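Gradine Handheld Manipulation Course

The Gradine Handheld Manipulation Course is a one-semester student laboratory course in robot learning, taught at the Gradine technical college. Students record tabletop tasks with hand-held grippers, label the recordings, and use them to train a control program for a robot arm. The course is open to second-year students in mechanical engineering and computing. It replaced an older unit on fixed-path programming, in which students entered arm positions one at a time from a teaching pendant.

Structure

The course begins in September and is divided into 3 blocks. The first covers gripper geometry, camera calibration, and safe use of the bench. The second is devoted to recording. The third covers training and testing. Students work in pairs and keep the same partner through the semester.

Each pair is assigned an object class at the start of the second block. Object classes used in the course include cups, folded cloth, cables, and books. The book class is regarded as one of the harder assignments. A book has a stiff cover and a spine that behaves differently from the open edge, and a glossy surface can produce highlights that confuse position tracking.
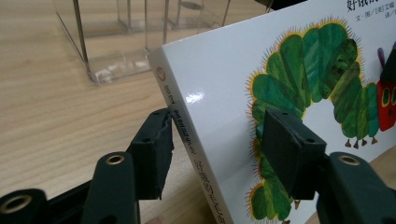

How many recordings does a pair have to submit?
Each pair submits 9 accepted recordings per task, and a recording counts as accepted only after a second pair has checked its labels.

Equipment

The grippers are operated by hand and have two opposed fingers ending in rubber pads. Students squeeze the fingers closed directly, and the opening width is recovered afterward from the video. Earlier grippers with a trigger and cable were withdrawn when the cables stretched under repeated use. Replacement pads are cast in the college workshop, and pad wear is logged at the end of each bench session.

Labeling is done in Zatach, a program written by former students of the course. It displays the video with a time bar on which the user marks approach, contact, lift, transfer, and release. Zatach stores labels in a plain text file next to the video. It has no undo function beyond the last action, and students are told to save a copy before making large changes.

Training runs are carried out on a shared computer named Barros. Jobs are queued overnight, and a pair may hold one place in the queue at a time. A job that fails on account of a missing label file loses its place.

Book task

The book task has a single-hand form and a two-hand form. In the single-hand form, a book is gripped, raised, turned, and placed upright at a marked position. In the two-hand form, a second gripper enters from the side and takes over the load before the first one releases.

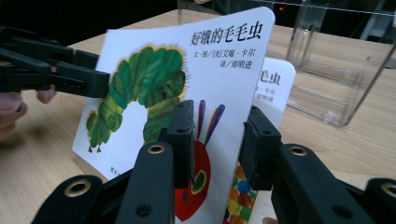
Grip height is the main variable in the book task. A low grip leaves most of the cover exposed to the camera, which helps the tracking software, but it also places the weight of the book above the pads and allows it to tip. A high grip is more stable and hides more of the cover. Holding two copies of one title together adds a further difficulty, as with a pair of The Very Hungry Caterpillar in the Chinese edition, where the rear copy extends past the right edge of the front one and repeats the last characters of its title. Tracking software that relies on printed features may match the strip of the rear cover to the front cover and report a false position. Pairs assigned to this variant are required to label the two books separately.

The handover is scored on the interval during which both grippers are in contact. Recordings in which the book is free of both grippers at any point are rejected.

Data set

Recordings accepted by the course are added to a common archive, called Siltel, which later classes may use for training. Siltel holds 694 recordings. The planned size is 2,000. Cups make up the largest share, and cloth the smallest. Files are named by object class, pair number, and attempt number. Rejected recordings are kept in a separate folder and are used in the first block to teach error spotting.

Assessment

Half of the grade is based on the quality of the recordings and labels. The remainder is divided between the trained program and a written report. The report must state the grip height, opening width, and lighting for each accepted recording, and must describe at least one failure in detail. A program that fails its bench test does not by itself cause a failing grade, provided the report identifies the source of the error. Pairs may repeat the bench test once, using the same trained program and a different starting position.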